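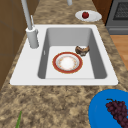
Skultia Court is a residential apartment complex in the Bastos district of the city of Truvusby. It stands on the east bank of the Hokus Canal, on land formerly used for the storage of grain and building materials. The complex contains 601 rental apartments in a group of connected mid-rise buildings and is among the largest rental properties in the district under a single management.

Site and location

The property occupies a long, narrow parcel between Hokus Canal and Bastos Road. The canal forms the western boundary. A public path follows the water for the full length of the site and continues north to the old lock, where it joins the city's network of walking and cycling routes. To the south the parcel ends at a rail embankment, which is still in use by freight traffic.

The main entrance is on Bastos Road, opposite the district library. Bus service stops at the entrance and at the lock. The nearest rail station, Truvusby East, is a short walk beyond the embankment by way of a pedestrian underpass. Residents of the southern buildings have a separate gate that opens directly onto the underpass approach.

History

The east bank of the canal was occupied by warehouses for most of the period in which the waterway carried commercial goods. As traffic moved to road and rail, the buildings were leased for furniture storage, a printing works, and a boat repair yard. Several stood vacant for long periods, and the city eventually rezoned the bank for housing on the condition that public access to the water be preserved.

The first plan for the site proposed two towers set back from the canal. It was withdrawn following objections from owners on Bastos Road, who argued that the towers would shade their properties in the winter months. A second plan was drawn up by the architect Solange Fontes, who replaced the towers with lower buildings arranged around open courts. The revised plan kept the same number of apartments and was approved with minor changes to the parking layout.

Construction proceeded from north to south, with the northern buildings leased while work continued on the remainder. One warehouse, a brick structure near the lock, was retained and converted. It holds the leasing office, the mail room, and a small number of loft apartments on its upper floors. The other warehouses were demolished, although brick from them was reused in the garden walls.

Architecture and layout

The complex consists of 7 buildings, lettered A through G, joined at ground level by covered walkways. Buildings A to C enclose the North Court and buildings D to F enclose the South Court. Building G, the converted warehouse, stands apart at the northern end of the site.

Fontes gave the canal side a stepped outline, so that the upper floors are set back and the apartments on those levels have terraces. The Bastos Road side is plainer, with a continuous brick front and recessed balconies intended to reduce traffic noise. The courts are planted with birch and hornbeam. Vehicles are excluded from both courts except for deliveries and emergency access.

Parking is provided in a garage beneath the South Court and in a surface lot along the rail embankment. Spaces are leased separately from apartments, and a portion of the surface lot is reserved for visitors.

Apartments

Apartments range from studios to three-bedroom units. One-bedroom layouts are the most common and are found in every building. The smallest studios measure around 500 square feet and are located mainly on the Bastos Road side. Three-bedroom apartments are limited to the corner positions of buildings C and F.

The loft apartments in building G differ from the rest in having exposed roof timbers and the tall window openings of the original warehouse. They have no balconies, as the outer walls could not be altered under the terms of the conversion permit. Demand for these units has generally exceeded supply, and the leasing office keeps a separate waiting list for them.

Heating and hot water are supplied from a central plant below building D. Water and heat are included in the rent, while electricity is billed to each household by the utility. Laundry machines are installed in the larger apartments, and shared laundry rooms serve the studios and the loft units.

Facilities

Shared facilities include a fitness room, a reading room overlooking the North Court, bicycle storage in each of the lettered buildings, and a meeting room that may be reserved by residents without charge. A row of commercial units along Bastos Road has been occupied by a pharmacy, a bakery, and a dental practice. These units are leased on separate terms and are open to the public.

A landing stage on the canal was built as part of the agreement on public access. It is used by rowing clubs and by a seasonal passenger boat. Private mooring is not permitted.

Management and leasing

The complex is managed by an on-site office in building G. Leases are normally offered for a term of one year and may be renewed by written agreement. Shorter terms are available for a limited number of furnished studios. Applicants are required to show proof of income and a reference from a previous landlord, and a security deposit is payable before keys are issued.

Pets are allowed in most buildings subject to a limit of 2 animals per apartment. Building G is excluded from this policy. Rules on noise, balcony use, and the storage of goods in hallways are set out in a resident handbook, which is revised each February.

A residents' association represents tenants in discussions with the management. It has taken part in decisions on the lighting of the canal path, the hours of the southern gate, and the replacement of the elevators in buildings A and B. A revised agreement between the association and the management, covering notice periods for maintenance work inside apartments, took effect on May 9, 2020.

Surroundings

The Bastos district is mainly residential, with older row houses to the east of the complex and newer apartment buildings farther north along the canal. Bastos Park lies beyond the library and contains sports fields and a playground. The west bank of the canal remains in light industrial use, and its future zoning is under review by the city.

See also

Bastos (district)
Hokus Canal
Truvusby East station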